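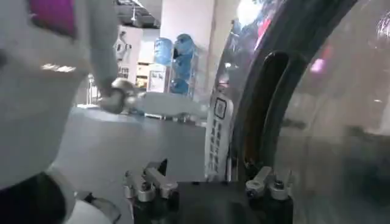 Boonsong Thongsuk asked at our interim talk why we were bothering with curved panels at all, when a flat one is cheaper and much easier to wipe. It was a fair question and we changed the plan after it. The first version of the project compared cleaning cloths only. The version reported here also looks at how well people can see through a curved clear panel in a normally lit room.

Background

Clear curved doors and covers are used on a lot of household and workshop equipment. They let the user check what is inside without opening anything. In practice the curve picks up lights from several directions, so part of the surface is often taken up by reflections. The panel in the photograph has pink and red ones towards the upper right and a bluish-grey haze lower down. A dark rim like the one along its inner edge makes the boundary easy to find, but it does nothing for the glare.

Method

We used two test panels, one flat and one curved, both lent by Lindgren. Each was stood on a white table in the teaching room at Salbridge with a printed card behind it. The card had letters in 4 sizes. We asked 18 students to read it from the same chair, first with the ceiling lights on and then with them off and the blinds open. Nobody was told which panel we expected to do better.

For the cleaning part we marked both panels with hand cream and wiped them with a dry cloth, a damp cloth and a Stodora glass cloth. One person did all the wiping so that the pressure stayed fairly even.

Results

With the ceiling lights on, nine of the students could not read the smallest letters through the curved panel. All of them could read it through the flat one. With the lights off the difference was small — most people lost a letter or two near the side where the curve is tightest.

The dry cloth spread the cream on both panels. The damp cloth cleared the flat panel but left streaks on the curved one, mainly along the edge. The Stodora cloth left the fewest streaks.

Problems

The card slipped twice and those readings were repeated. We also had only one curved panel, so we can't say how a gentler curve would behave. Moving the table further from the window would have been sensible and we ran out of time to try it.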